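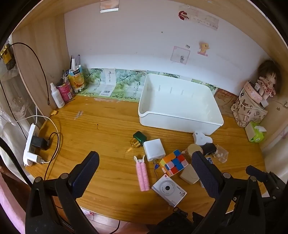
The object list for our tidying task is nearly complete, and I would like to settle the remaining points before the Druvville group starts its own recordings. As you know, the task is simple to say: small things lie on a desk, and they must go into a bin, one after another, with the hand-held gripper. I prefer a desk which somebody really uses. With the puzzle cube, the hair roller clip and the small green bottle lying close together in front of the white bin, the student must decide how to come in with the fingers, and this decision is the part which the model should learn from us. On the club table we always put the things far apart, and I think that is why our first policy was so weak on groups.

I answer Hye-jin's questions between the lines.

On 23/01/2023, Hye-jin Wang wrote:

> Dear all,
> I have watched the first 93 episodes and I have some questions before
> I write the instructions for the new members. First, must every
> episode have the same start? In some of them the fingers are already
> half closed when the recording begins, and it makes cutting difficult.

Yes, please write it as a rule. Fingers fully open, nothing between the pads, and hold still while you say the episode number in your mind. Then move. Do-yoon has marked 16 episodes where the fingers begin half closed. We will not use them for training, but please do not delete them, I want to look at them again.

> Second, what is allowed on the desk? Bit-na's list says "household
> objects, not fragile", but a bottle can be fragile and a power adapter
> is perhaps not a household object in the sense of the list.

The list was too short, I agree. My proposal is as follows. Bottles are allowed if the cap is closed tightly. Adapters are allowed if they are not plugged in. Anything with its plug in a power strip stays where it is, and its cable also stays. Cables were the reason for most of our stopped episodes in the last term, so if a cable lies across the space where you want to work, move it by hand before you begin and not during the episode.

Pens and holders at the back of the desk are background. We do not touch them, and we do not tidy them away either.

> Third, is the bin always in the same place? I would like to fix it with
> tape, so that the drop position is the same for everybody.

Here I have another opinion. If the bin is always in the same place, the policy will learn the place and will not look for the bin. Jae-hoon tested something similar with the Ziltine arm in autumn: he moved the box by the width of one hand and the arm dropped everything beside it. So please, no tape. Move the bin a little after every 6 episodes, and write the change in the log.

> Last, how many episodes do you want from each member? Anel asked me
> this and I could not answer.

29 from each person, in two sittings if the wrist becomes tired. The gripper is not heavy, but one feels it after some time. I would rather have fewer episodes with calm movements. When you miss the cube or push it away, do not begin again from zero. Open the fingers, go back a little and try the second time in the same episode. Such corrections are very useful to us.

One open point from my side. The clip has bristles, and I am not sure if the pads will let it go cleanly over the bin. Could somebody with the newer pads try it some times and write the result to the list? If it stays hanging, we take the clip out of the object list and put in something smooth of similar size.

The log template is in the Cha folder, under "desk". Please use the new one, the old template has no column for the bin.

With kind regards,
Bit-na Jang
Proren student robotics club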